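Keep the Blocks in the Bin

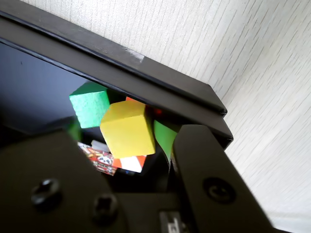
Photo: Na-rae Woo / Claltance

By Domenica Haslinger
February 5, 2019

My sister-in-law asked me over the holidays what she ought to do about the toy blocks, and I am afraid I gave her a much longer answer than she wanted. She had been standing in her hallway with a catalog open to a page of storage furniture, the kind with little labeled drawers, and she was ready to spend 300 dollars on it. I told her to put the catalog down and find a dark bin with a good stiff rim. Then I talked for most of the drive to the grocery store. I have been thinking about it ever since, so now you get the rest.

I love wooden blocks, and I should say that first. I love a yellow one especially, with the grain still showing a little under the paint and the edges rounded off so that it sits kindly in a small fist. Ours came down from my aunt, who kept them in a canvas sack in the closet under her stairs, and when I was a girl the sound of that sack being tipped out on the floor was the sound of a whole afternoon beginning. My mother, who had to walk across that floor, may remember it differently.

When my own two were small I did what my sister-in-law was about to do. I sorted. I had a shelf unit with a box for the cubes and a box for the arches and a box for those skinny planks that are forever sliding under the radiator, and for one stretch, heaven help me, I had them divided by color too. It looked lovely. I used to stand in the doorway at nine at night with a cup of tea and admire it. And every evening before that cup of tea there was a good long spell of me on my knees, putting greens with greens, while the children who had made the mess were off brushing their teeth and had no part in it at all.

That is my real complaint about sorting. A four-year-old can put a block in a bin. She can do it sleepy, she can do it cross, she can do it while telling you a very long story about a dog. Ask her to put that same block in the correct one of five boxes and you have handed her a job that belongs to a grown-up, and pretty soon the grown-up is the one doing it. I'd much rather have a jumble that the child put away herself.

People tell me that the children can't find what they want in a jumble. Well, they dig! I have watched a good deal of digging in my life and I have come to think it is half the play. You go in after a plank and you come up with something else, and the castle changes its plans. My son once went looking for a roof and built a harbor.

Now, as to the bin. I am fond of a dark one, and I know that is not the fashion. The stores are full of clear plastic and pale baskets, and they photograph beautifully, but a clear tub of blocks always looks to me like a fish tank that needs cleaning. Against a black or navy inside, a bright cube fairly glows. Yellow does best, and green holds its own. The dark ones do show their scuffs, I'll grant you, a pale little patch on the rim where the paint has worn, and I can't say I mind. A thing the children use ought to look as if the children use it.

Get one with a wide rim, because small hands hang on to it while they reach. Get one without a lid, or lose the lid on purpose. A lid is one more thing to be stepped on, and a toy behind a lid gets played with about as often as the good china. Keep it low, against a wall, where it won't be kicked. And don't fill it to the top. A small heap at the bottom is plenty for a toddler, and the rest can wait in the closet until March, when everyone is sick of the indoors and a few forgotten blocks will seem like a present.

My sister-in-law bought a bin in the end, and she also bought a smaller version of the drawers, for the crayons. I have opinions about crayons as well, but she had the ice cream in the back seat by then and asked if we could please go home.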